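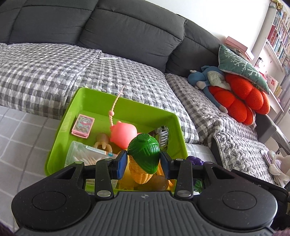

Sorting a Mixed Toy Bin in the Living Room

This procedure covers one open bin kept near a sofa, of the kind that collects toys, bathroom items and small parts over a few weeks. It assumes a single adult working on the floor. Larger collections should be split and done bin by bin.

What you need

The bin itself
A rug or flat sheet to sort on
A second, smaller box with a lid
A zip bag for small parts
A damp cloth and mild dish soap

Step 1. Clear the sofa first

Move plush toys and cushions to one end of the seat. Check the throws for pens and small pieces before shaking them out. Cushions stay on the sofa. Plush toys do not go back into a bin with hard plastic; they take up most of the volume and hide everything under them.

Step 2. Empty by hand

Do not tip the bin. Lift items out one at a time and set them down in groups:

Play food (corn, grapes and similar)
Animals and figures
Springs, beads and cords
Card boxes and packaging
Anything that is not a toy

A beaded cord should come out early, before it winds around the other pieces. Pull from the end that is already free. If a metal spring has caught on something, turn it off the obstruction coil by coil. A stretched spring will not close again.

Step 3. Remove what does not belong

Cotton swabs and toothbrushes turn up in toy bins more often than expected. Return swabs to the bathroom only if the container has stayed shut. A toothbrush that has been in with the toys is demoted to cleaning duty - it works well on molded surfaces such as the kernels on a plastic corn cob.

Card boxes are kept only if they hold a complete set. Otherwise flatten them.

Step 4. Clean

Wipe hard plastic with the cloth and a little soap. Squeeze hollow rubber toys before wiping, and discard any that give off dark water. Dry metal parts immediately. Let everything else air-dry on the sheet for an hour.

Step 5. Refill

Large pieces go in first, along the walls. Play food goes in the middle. Cords and springs go into the lidded box, which can stand inside the bin if it fits. Loose pieces smaller than a film canister go into the zip bag and onto a high shelf if there are children under three in the home.

Stop filling two fingers below the rim. If items are left over at that point, rotate them out until Friday and swap.

Notes

Liên Võ suggests keeping translucent pieces together, as they are hard to find among opaque ones. I have tried this and it saves some time.

The same steps work for a fabric basket, but wash the basket at Step 4 and add a day for drying.

- Hauke Strobel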